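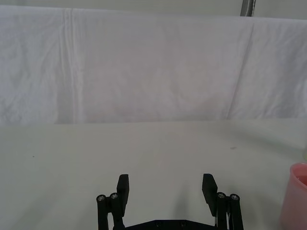

## Ironing sheets: does anyone still do this?

**rmalinowski:** My mother ironed every sheet in the house, fitted ones included. I own an iron and have used it 4 times. Company is coming in March and I'm suddenly ashamed of my linen closet. Talk me into it or out of it.

**fondton_lw:** Out. You lie down on it and it's wrinkled again. You'd be pressing a shirt so you could sleep in a ball in it.

**kpaju:** Disagree. Cotton percale straight off the iron is the only luxury I can afford. Do it while the sheet is still damp, hem first, then fold in half and do both sides.
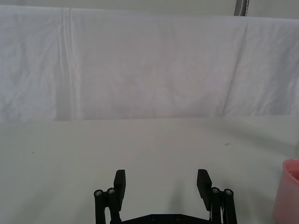 Don't bother with the fitted one. The mattress does that job for you, and anyone who tells you otherwise is showing off.

**rmalinowski:** My mother would like a word.

**fondton_lw:** How long does a queen flat take you, kpaju?

**kpaju:** 17 minutes with the radio on. Less if the ballgame is bad.

**gumede_l:** Middle option: pull it out of the dryer early and snap it hard by the corners. Gets you most of the way there. I do pillowcases with the iron, since that's the part guests have their faces on.

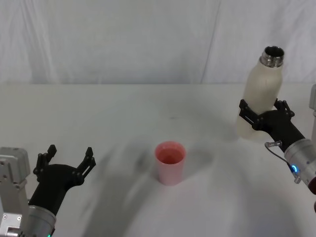

Also skip the scented linen water. It spotted my blue set and the spots are still there.

**kpaju:** It spotted because you used too much.

**gumede_l:** I used what the bottle said - take it up with the bottle.

**rmalinowski:** Pillowcases only, then. Fitted sheet goes on straight from the dryer.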